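Flinardale Women's Media and Advocacy Network
Minutes of the general meeting, August 27, 2026
Library annex, Flinardale

The meeting opened at 6.30 pm with a quorum present. The minutes of the previous meeting were accepted with one correction: under item four, "harassment policy" should read "online harassment policy".

1. Matters arising

The letter to the three local mastheads on the naming of complainants in sexual assault reporting has been sent. Two have replied. The Sokton office confirmed that its style guide already bars the practice, and asked for the passages the network objected to. These will be supplied with page references.

2. Moderation of the public page

The page now has 1,050 followers. The moderation log shows 81 comments hidden since the last meeting, most of them under the post on coverage of overseas cases. A large share argued that local matters should not be raised while women elsewhere face worse.

Members discussed whether comments of this type breach the page rules. The view of the meeting was that they do not, unless directed at an individual. Hiding them had been inconsistent – similar comments under the equal pay post were left up.

Resolved: that comments disputing the importance of a topic remain visible, and that comments targeting a named person continue to be hidden and logged. Carried, two against.

3. Reading and discussion series

The September session will cover how international and domestic stories are ranked in news feeds. The draft reading list runs to 80 pages, and several members considered this too long for one evening. It was agreed to cut the list to 30 pages and move the remainder to an optional list.

The Ajayi Room has been booked. Wheelchair access is by the side entrance and the notice should say so.

4. Website

The new site, hosted by Avusano, is live. Outstanding items are the contact form, which drops accented characters, and the archive, where newsletters are out of date order. The page template was approved as tabled, with the text size on phones to be increased.

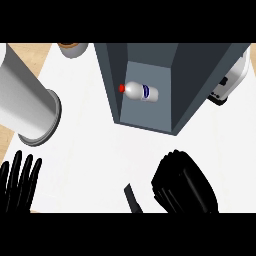 Fig. 1. White bottle in an open grey box, computer rendering.

5. Submission on workplace reporting

A draft submission was tabled. Section two was thought to repeat section one and will be merged with it. The definition of "employer" needs to cover labour hire and volunteer bodies. Written comments are due one week before the next meeting.

6. Other business

A request to share the mailing list with another organization was declined under the privacy policy. The requester may supply a notice for the newsletter instead.

The meeting closed at 8.10 pm.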